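How to Clean and Sharpen Household Scissors

If your house is anything like mine, the scissors migrate. One pair starts out in the sewing basket, ends up opening mulch bags in the garage, and comes home in December gummed up with tape from the holiday wrapping. I used to toss them and buy new ones, until a lady at the Plornov craft fair showed me how little it takes to bring an old pair back, and I've been doing it ever since (my kids call it scissor day).

Gather your things first. You'll want rubbing alcohol, a few soft rags, a drop of light oil, and a two-sided sharpening stone, 500 grit on one side and 1,000 on the other. Mine is from the little hardware store in Ruten, but any decent stone will do.

Start with the cleaning. Open the scissors wide and wipe both blades with alcohol, going from the pivot out toward the tips so you don't wipe into the edge. Old tape glue can be stubborn, so lay a damp rag over it for 5 minutes and go have a sip of coffee.

If there's a screw at the pivot, take the two halves apart. If it's a rivet, leave it alone and just work with the blades open as far as they'll go.

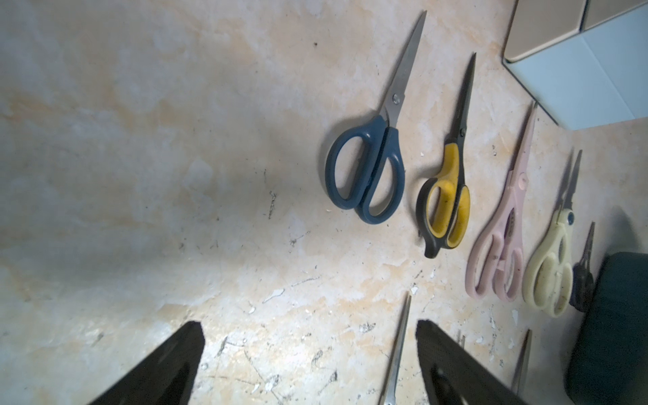

Now find the bevel, the narrow slanted strip along the cutting edge. Wet the coarse side of the stone, lay the bevel flat against it, and draw the blade toward you from pivot to tip in one long, easy stroke. Keep to the angle that's already there! Do this until the whole bevel looks evenly bright, then turn the stone over and give it 3 light strokes on the fine side. Leave the flat inside faces alone, apart from one very gentle pass to take off the burr.

Wipe everything down, put the halves back together, and add the oil at the pivot. Open and close them a few times and blot up any extra. Try them on a scrap of cotton before you go near your good fabric.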